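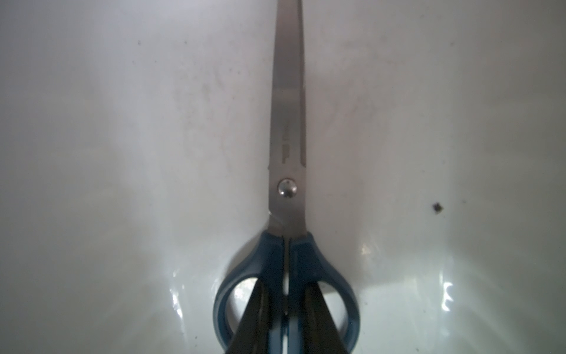
Photo: Soledad Montoya / Cutton

Robot Software Engineer, Manipulation (Control and Perception)

Cutton
Full time, on site in Perau
Reports to: Soledad Montoya, Manipulation Software
Reference: 456

Cutton writes the software that runs two-arm robot workcells for small-item handling. We are hiring one engineer to work on the layer between the learned policy and the motors. The job is split between control code in C++ and perception code in Python, with more of the first than the second.

About the work

Our current task set is household tools: scissors, kitchen shears, cups and holders. These are awkward things to pick up. Blades are thin and shiny, handles have open loops, and a pair of scissors lying in a white basin gives a wrist camera a lot of glare and very little depth. The fingers also cover part of the handle at the point where the pose estimate matters most.

The runtime is called Collet. It takes camera images and joint states, runs the policy, and turns action chunks into joint commands at 400 Hz. Andex is the tool we use for recording, replaying and labeling episodes. Both are in-house and both have rough edges. You will work on them from the first week.

What you will do

Own the command path in Collet, from policy output to the joint controllers. This includes interpolation between chunks, velocity and torque limits, and what the arms do when a chunk arrives late.
Write and maintain the collision checks between the two arms. They share a small table and often work close together.
Improve grasp pose estimation for thin and reflective objects, using the wrist cameras together with the fixed view.
Keep camera and joint timestamps aligned, and find out why when they drift.
Add replay tests to Andex so that a change in the planner can be checked against recorded episodes before it goes on an arm.
Take your turn running the cells. Everyone on the software side does this, including Soledad.
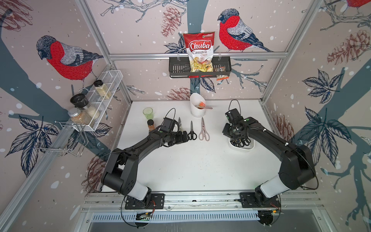 Most of the open problems are in moving from one object to the next. The planner handles a single pick well. It does less well when several similar tools lie side by side, or when one arm has to wait for the other to clear the holder. Our regression set has 2269 recorded episodes, and 370 of them are marked as failures with a cause attached. Your first project will be to go through the failures tagged "late release" and "wrong handle" and decide which of them belong to control and which belong to perception. We do not have a fixed view on the answer.

What we need from you

Solid C++ and Python, with code you have kept running for other people over a period of years.
Experience with real-time or near real-time control of a physical arm. Simulation only is not enough for this job.
Working knowledge of kinematics, trajectory generation and impedance control.
Camera calibration, including hand-eye calibration, done by you and not just called from a library.
Comfort with Linux, logging tools and reading someone else's driver code.
Clear written English. We keep design notes for most changes and expect you to write yours.

Useful but not required

Training or deploying imitation learning policies.
Two-arm planning.
Segmentation or pose estimation on shiny or see-through objects.
CAN bus debugging.

A graduate degree is fine, and so is none. We have hired both ways.

Hours and conditions

The position is permanent after a trial period of three months. Core hours are 10 a.m. to 3 p.m., and the rest of the day is yours to arrange. You need to be on site four days a week while you are working with the arms. There is no on-call duty. We pay moving costs within the country, and can sponsor a work permit if you need one. The salary range is sent to every applicant with the first reply.

How to apply

Send a resume and one page on a robot software fault you tracked down: what you saw, what you thought it was, what it was, and how you confirmed it. A link to code is welcome if you have any you can share. Please leave out the cover letter.

The process has three steps: a 30-minute call with Soledad Montoya, a paid half-day in Perau working on a real issue in Collet, and a talk with the rest of the team. We do not set puzzles or timed coding tests.

Applications are open through the end of April and are read as they come in. Use the form on the Cutton jobs page and give the reference 456.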